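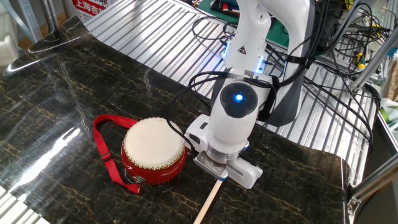 A student on last year's course put it bluntly in the feedback: until one of these can clear up after dinner in my kitchen, without anyone standing by, I will call it a toy. Several others agreed. It is a fair place to begin Unit 3, and we will come back to it in the seminar.

Unit 3: Can machines do the chores yet?

Read before class: chapter 11 of the course reader, and the Umali case notes.

Holding a thing and using it are separate problems. A drumstick held at one end by two fingers has to be swung so that the other end lands on a drumhead. The arm must know where the tip is, and the tip is some way from the fingers. Brushes, ladles, mops and screwdrivers all set the same problem.

Soft parts are harder. A strap or a cloth can lie in any shape, and it moves when pushed. Folding towels is still slow for most machines. Stacking boxes of one size has been done well for years.

Shop floor and home

On a shop floor the work can be brought to the machine. Parts arrive the same way up and the lighting stays put. The Geneo packing line in your notes runs on this basis. A home changes daily. The Lakero trial put one arm in 2 kitchens and had to set it up afresh in the second.

For the seminar

Choose one chore you did this week and write down every step, including the ones you did without looking. Mark the steps where something was soft, shiny or out of sight. Bring one side of A4.

Room 201. Copies of the Gitura report are on the shelf by the door; please put them back afterwards.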